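Kerel Drop-In Cup Holder, Dark Gray
Estska boat and camper fittings
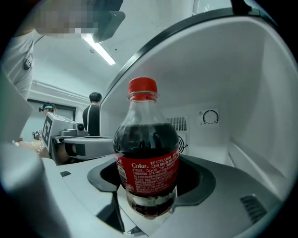
Dark gray cup holder in a white molded surface, with a bottle of Coke.

We've been selling the Kerel longer than almost anything else in the shop, and I still get a little happy when an order comes through for one! It's a simple recessed holder with a wide ring and a slightly raised rim, and it drops into a round hole in a shelf, a side console or the top of a locker. Boat people buy it, camper people buy it, and one very nice couple bought four for a garden bench (they sent us a postcard afterward, which is still on the wall by the kettle).

My partner Rukhsana Rana found the first batch at the Vaughan boat jumble, back when we were fitting out our own little cruiser and tired of mopping tea off the chart table. We put in two, then two more, and by September we had written to the maker and asked if we could stock them.

Fitting

You'll want a hole saw or a jigsaw, a bit of masking tape and a calm half hour. Check what's under the shelf before you cut, and please check again, as wiring has a way of wandering. Tape the surface, mark your circle from the paper template in the packet, and cut slowly. Run a thin bead of marine sealant under the rim, press the holder down evenly and leave it overnight. Panels up to 17 mm thick are fine as they are. For anything thicker, send us a note and we'll talk it through with you.

Care

Warm water, dish soap and a soft brush. Crumbs do gather at the bottom (ours always did, mostly ginger cookies), and a damp cloth wrapped around a wooden spoon gets them out nicely. Skip the bleach, it dulls the ring.

What customers say

"Replaced the cracked ones in our camper before the long drive to Vadesmont. Easy job, even with my father-in-law supervising. I'd have liked the template on thicker paper." Branwen Probert

She was right about the paper, and it's card now.

Details

Item number: 419
Color: dark gray ring, black well
Sold: singly or in a pack of 5
In the packet: holder, card template, fitting sheet
Sealant: not included, see item 229
Returns: unfitted holders only, in the original packet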